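FOR IMMEDIATE RELEASE
2/27/23

Stilville Tenants Group Questions Clarell's "Green Laundry" Claims

STILVILLE - The Stilville Tenants Group today asked Clarell to show the numbers behind its claim that the new Clostia wash program cuts water use by 30 percent in shared laundry rooms. The group has read the company's brochure twice and has yet to find a single meter reading in it.

Clarell plans to put Clostia machines in 51 buildings starting in May. Tenants would pay more per load. In return they are promised lower water bills, softer clothes and less wear on dress fabrics and trims. The water bills in most of these buildings are paid by the landlord, so it is hard to see how a tenant would save a dime.
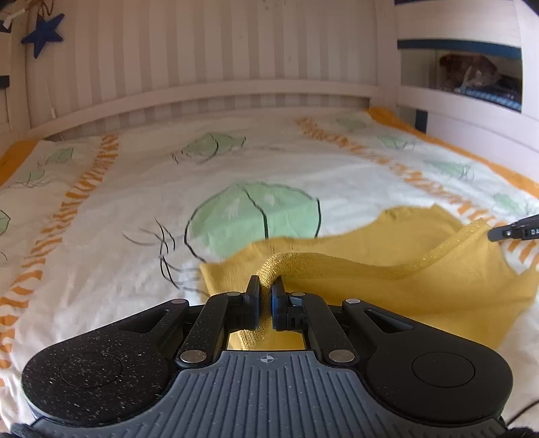
The claim about wear on clothes is no better supported. The brochure points to a test at the Kramer Street building that lasted two weeks. Two weeks is a handful of loads per household. It says little about how a sweater or a good dress will hold up after a year, and the company has not said what was washed, at what setting, or who judged the results.

"We would like cleaner clothes and lower bills as much as anyone," the group said in a statement. "So far we have a brochure and a price increase."

The group is asking Clarell to release the full Kramer Street results and to hold current prices until tenants have had time to read them. Clarell has been sent a copy of this release.

Contact: Stilville Tenants Group, press desk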